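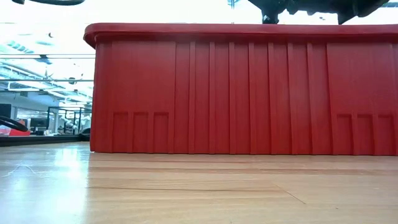

The manipulation group at Grinia is recruiting participants for a study on how people judge the reach limits of a gripper working over deep containers. Our earlier work used open trays, where the operator sees the object and both fingertips at all times. The current setup uses a red plastic bin with a ribbed wall, and from table level the wall blocks any view of what is inside. Participants operate from that viewpoint and decide, with the gripper just above the rim, whether to descend or reposition.

The first phase produced 1,193 usable grasp attempts. Operators who received a short audio cue at contact made fewer repeated descents than those working from video alone. The second phase tests whether the effect holds when the cue is delayed by up to 400 milliseconds.

Requirements:
- Age 18 or over, with normal or corrected vision and hearing
- No prior teleoperation experience
- Available for 2 sessions in November, one before noon and one after

Training is given at the start of the first session. Participants may stop at any point and are paid for the time completed. Recorded data — control inputs, video and response times — are stored under a participant code.

To apply, write to Lorena Villalba at the Grinia front office and state your preferred hours. Questions on the method go to Janaína Lacerda.

Related items
Tisura: research engineer, force sensing
Borkowska: summer placements, grasp planning
Phase one results: contact cues and repeated descents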